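A Good Night on Two East

How one small hospital set out to let its patients sleep, and what the nurses had to give up to do it

If you have ever spent a night in a hospital bed, you'll know the hour I mean. It's somewhere past three, you've finally found a way to lie that doesn't pull on the IV, and then the door opens and a very kind person in soft shoes tells you she's so sorry, hon, but she needs your arm. By the time she's gone you are wide awake, and you can hear a cart with one bad wheel going by, and somebody laughing at the desk, and a beep that might be yours.

My mother had that hour over and over when she broke her hip, and what she talked about afterward, for months, wasn't the hip. It was being tired. So when a friend told me that Maihi Community Hospital, up the valley from us in Skunora, had been trying to do something about it, I called and asked whether I could come and sit up with them. They said yes, as long as I wore sneakers and turned my phone off (off, not down, I was told twice).

Two East is the medical floor, with 19 beds along one long hallway. The people in them have pneumonia or heart failure or infections that need a few days of antibiotics, and a good many of them are over 75. Esi Fiadzo has been a night nurse there for most of her working life and was the one who met me at the elevator, already whispering.

"You'll get used to it," she said. "I go home and whisper at my kids. They hate it."

The whole thing began with her, more or less. One June she had a patient, a retired school bus driver, who got so muddled after several nights of broken sleep that he tried to walk home in his gown. He was fine, and he apologized to everyone the next day, but it bothered her. She started keeping a tally on the back of her report sheet of every time somebody on staff went into his room between bedtime and breakfast. On the worst night it came to 15.

"And every one of those was somebody doing their job right," she told me. "That's what got me. There wasn't one I could point to and say, well, that was silly. It was labs, and it was vitals, and it was the trash, and it was me, looking in to see if he was asleep."

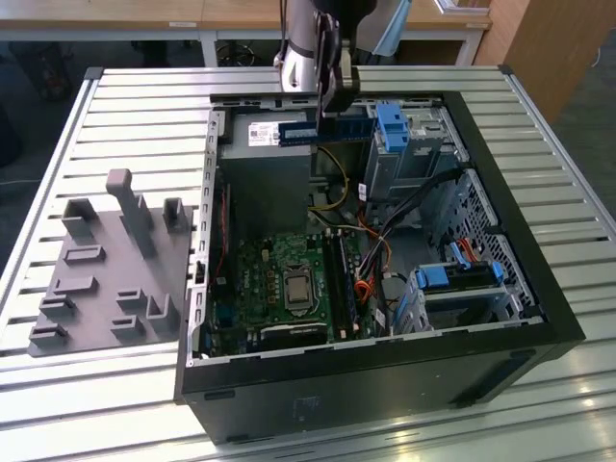 A night on a medical floor is built by a lot of different departments, and most of them never meet. Pharmacy sets the medication times and the lab sets the blood draws, and supply has its own idea of when the closets ought to be filled. Flynn Tawhiri, who runs patient scheduling at Maihi and fixes up old desktop computers for his nieces and nephews, told me it was the first job in years that felt like his hobby. Lay a tower on its side with the panel off, he said, and you see the power supply boxed up in its corner and the memory slots standing beside the processor, and you can work out what goes next to what and what hasn't been put in yet. With the hospital, he'd only ever looked at the outside of the case. So he and Esi taped a long sheet of butcher paper to the break room wall and drew the whole night on it, hour by hour, with a different marker for each department.

It stayed up for weeks. People wrote on it. Somebody from housekeeping added the floor polisher, which hadn't occurred to either of them, and somebody else drew a small angry face beside the ice machine.

The paper showed a great bunching up of activity between three and five in the morning. Blood was drawn at four so that results would be ready when the doctors came around. Vitals were taken every four hours on nearly everyone, including people who had been steady for days and were going home after lunch. Weights were done at five, and I'd like you to picture being helped out of bed onto a scale at five in the morning with a fever. One blood pressure pill had been given at two in the morning for as long as anyone could remember, and when Esi asked the pharmacist what the reason was, he went off to look and came back rather pink and moved it to bedtime.
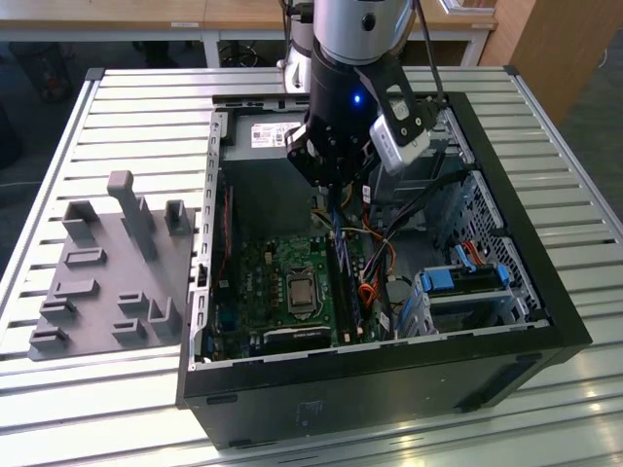
Asking the doctors

None of this could be changed by a nurse with a marker, of course. A good deal of what happens overnight happens on a doctor's order, and the orders at Maihi came in a bundle, with the four-hour vitals already checked. To skip them you had to uncheck a box, and at the end of a long admission, hardly anyone thinks to uncheck a box.

Melina Athanasiadis is the physician in charge of Two East, a tall, quick person who eats almonds out of her coat pocket while she talks. She told me she was against the idea at first, and she didn't mind my writing it down.

"I trained in a place where we lost someone overnight," she said. "A young woman. The numbers had been drifting for hours and they'd been spaced out too far for anybody to see it. So when Esi came to me and said, let's check people less, my stomach just dropped."

They went back and forth about it for the better part of a winter. What they settled on is a short list of questions the doctor goes through with the nurse each evening. Has this person been steady for a full day? Are they on oxygen, or a new heart medicine, or a drip that needs watching? Does the nurse have a bad feeling? (That last one is really on the list. Melina put it there herself.) If the answers come out right, a paper moon goes on the door, and the patient is left alone for six hours, from eleven at night until five, unless they ring. If anything changes, the moon comes down, and any nurse can take it down without asking.

Blood draws for the moon patients were moved to six. This was the hard part, because it meant the results came later, and that meant the doctors' rounds had to start later, and doctors, Melina says, are like cows about the time of day. A few of them grumbled right through to spring. The lab had to shift a person from one end of the night to the other, and the first two people asked said no.

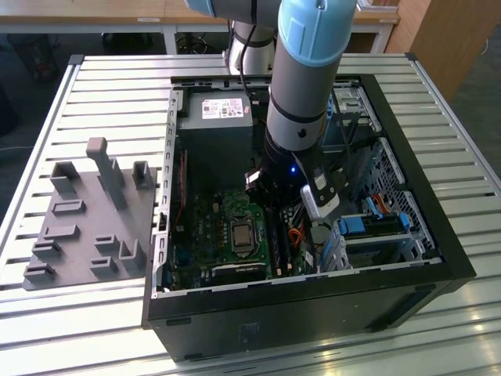
The person who finally said yes was Corey Goodwin, who draws blood and has the gentlest hands I've come across (I let him show me on my own arm, which I hadn't planned to do). He used to start at three-thirty with a flashlight in his teeth. Now he comes in when the sky over the parking lot is going gray, and he says people are nicer, and so is he.

"I used to be the bad dream," he said. "Little kids on the other floor would see my basket and start up. Grown men, too. Now I'm just the guy who comes before the coffee."

Then there was the noise, and I could go on about the noise for pages. Esi and Flynn borrowed a sound meter and walked it up and down the hall. The worst offender was the lid of a trash can outside room 206, a steel one on a pedal, which came down like a dropped skillet every time. It was swapped for a soft-closing plastic can from an outfit called Plastutard, and I'm told there was applause. The cart wheels were changed. The desk phones were turned down and then, when the day shift kept turning them back up, the knobs were taped.

Alarms were harder. The bedside monitors on Two East are Tarkitz units, and they had come set to sound in the room as well as at the desk. A monitor that chirps because a finger clip has slipped doesn't help the person sleeping under it, and it frightens the one in the next bed. After a lot of careful testing, the minor alerts were sent to the nurses' pagers and the desk only. The serious ones still ring everywhere, as loud as they ever did, and Melina was very firm with me that I should say so.

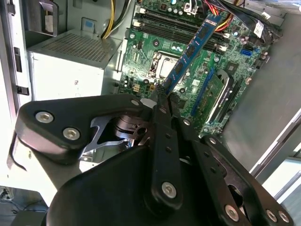

I sat that night in a chair outside the linen room with a blanket over my knees, and I will admit to you that between one and two in the morning I nodded off myself. What woke me was the quiet, or a change in it. Esi was going by with one of the small amber lights they clip to their collars, on her way to someone with no moon on her door, a woman who'd come up from the emergency room at suppertime and was having a rough go. She was in there a good long while. I heard water poured, and the bed going up and down, and the two of them talking too low to make out.

That's a side of it I hadn't thought of. The nurses don't have less to do. They have the same night and can put more of it where it's needed, and Esi says she knows her sickest patients better than she did, and worries more about the well ones, lying there in the dark with nobody looking in. She still stops outside the moon doors. She just listens.

In the morning

Elsie Paewai was in room 211, in the bed by the window, getting over a kidney infection. She is a retired piano teacher and she had been at Maihi twice before, once before the moons and once after, so she had opinions, and she had them while buttering toast.

"The first time, I counted ceiling tiles," she said. "I could tell you the number still. This time I slept until that nice boy came for my blood, and I had a dream about my sister."

She does have complaints. She'd like a thicker pillow. She thinks the amber lights make everyone look seasick. And she says that with the hallway so quiet you can hear the person on the other side of the curtain snore, and that a hospital clever enough to silence a trash can ought to be able to do something about Mrs. So-and-so, who was at that moment eating oatmeal a few feet away from us and pretending very hard to be deaf.

Not everybody gets a moon, and some who are offered one turn it down. A man across the hall asked to have his taken off because he liked knowing someone would come in. They took it off and came in. On busy nights, when admissions keep rolling up from downstairs, the whole arrangement frays, and there are roommates to consider, one with a moon and one without. Flynn is working on that, and so far what he has is another sheet of butcher paper.

The surgical floor upstairs wants to try it next, though their evenings run later and their patients hurt more, and Melina has told them to take the winter over it, as she did. Esi has been up twice to talk to them. She took her old report sheet along, the one with the tally on the back, folded in her pocket with her pens.

I drove home with the visor down and the sun full in my face, and called my mother from the driveway, and told her about the trash can. She made me tell it again so she could put my aunt on the line.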